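Notes for the mobile games talk, October 23, 2021. Slides are thin, so don't read them out.

**Open with the Groltum store page**

- "Endless loot." Ask who has heard that before. Wait for hands.
- The pitch: a dungeon crawler you can play on the bus. I've played it since August and I have doubts.

**Energy meter**

- Full bar = 22 runs. Fine on day one, stingy by the time runs last 3 minutes.
- Refill costs gems. Gems cost money. Say this slowly.

**The Plumer update**

- Sold as a rebalance. My archer went from 2,750 power to 3,063 overnight and the bosses felt exactly the same.
- So what did the number do? Leave the question hanging.
- Anoma Liyanage will probably argue it helped new players. Let her — she plays a lot more of the early game than I do.

**Compare with Ngui**

- Smaller, uglier, paid once. Touch controls still miss dodges.
- Don't oversell it. The last third is padding.

**Last bit: Gokov's bonus rooms**
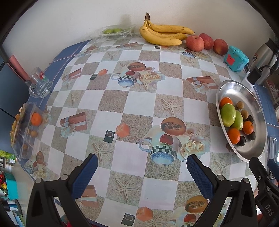

Gokov keeps telling players its bonus rooms are built fresh each time, and I don't buy it. After a week you know the pieces: same pillar, same chest, same torch, turned a little. Think of a vinyl tablecloth, with mugs, roses, starfish and orange gift boxes printed on a checkerboard, and then the same mugs and roses again farther along. It looks busy until you spot the repeat. Ask the room whether they'd pay for a second yard of it, then take questions — and skip the trailer if we're running over.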